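Building walk-through, Jidlow house, units on stair B
Checked by: Sabina Charvát
Day: Thursday, start 9:10
Key for results: **OK** / **FIX** (repair before the next visit) / **WATCH** (no work now, look again)

Weather was dry. Gernard opened the boiler room and the roof door for me. The tenants had received the letter in December, but in two units it was necessary to ring twice.

## 1. Stairs and exits

- [x] Handrail, ground floor to third: **OK**
- [x] Handrail, third floor to attic: **FIX**. The lower bracket moves when I pull it with one hand. Same bracket as in the last report.
- [x] Emergency light, all landings: **OK**, except second landing, which goes dark after a short time on battery. **FIX**
- [x] Exit door opens without key from inside: **OK**
- [x] Way out is free of objects: **WATCH**. One stroller and a box of tiles under the stairs. I spoke with the tenant and she will move the stroller. Owner of the tiles is not known.

## 2. Fire equipment

- [x] Extinguisher, ground floor: **OK**, needle in green
- [x] Extinguisher, attic: **FIX**. Seal is missing. Please send it to Jelínek for service and not only put a new seal on it.
- [x] Smoke alarm in unit 5: **OK**, tested with the button
- [x] Smoke alarm in unit 18: **FIX**. No sound at the button, also not with a fresh battery. The unit must be replaced.
- [ ] Smoke alarm in attic corridor: not tested, I had no ladder.

## 3. Kitchens and work surfaces

For this part I look at the surfaces, the seals at the wall, the sockets and the storage. Dish racks and holders should stand so that they cannot slide, and small packages should not be stored where water drips on them.

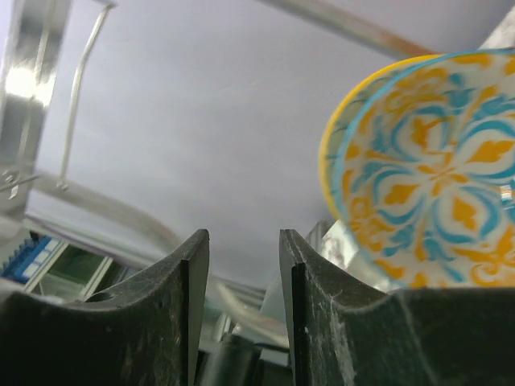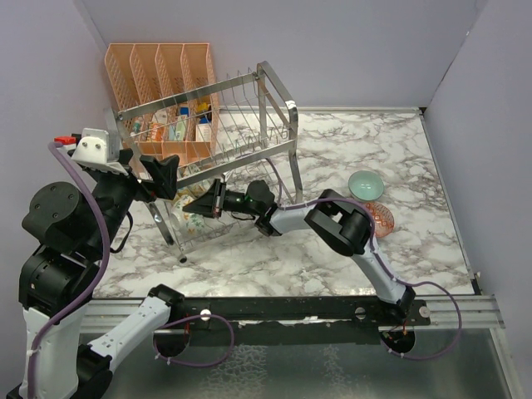

*Item 3.2, storage on the work surface. Second photo: steel dish rack standing tilted, file organizer with small packages against the back wall.*

- [x] 3.1 Surface without cracks or lifted edges: **OK**
- [x] 3.2 Racks and holders stand firm: **WATCH**. Set the rack flat on its feet. Keep packages away from the rack when it is used for dishes.
- [x] 3.3 Sockets near the sink, test button works: **OK** in unit 5, **FIX** in unit 18 (button is stuck)
- [x] 3.4 Water pressure and drain: **OK**
- [x] 3.5 Seal under the sink: **WATCH**. There is an old stain in unit 18, dry to the touch.

## 4. Boiler room

- [x] Gas valve marked and easy to reach: **OK**
- [x] Claluden heater, pressure inside the marked zone: **OK**
- [x] Meter reading written in the book: 502. The previous line is 233, and I could not find the pages between them. Please ask Gernard if there is a second book.
- [x] Air opening is free: **FIX**. The grille is covered with cardboard, probably against the cold. I removed it, but please put a sign.

## 5. Roof

- [x] Roof door closes and locks: **OK**
- [x] Gutters: **WATCH**, leaves on the north side

Attic alarm and the handrail bracket come first on the next visit. I will bring my own ladder.

S. Charvát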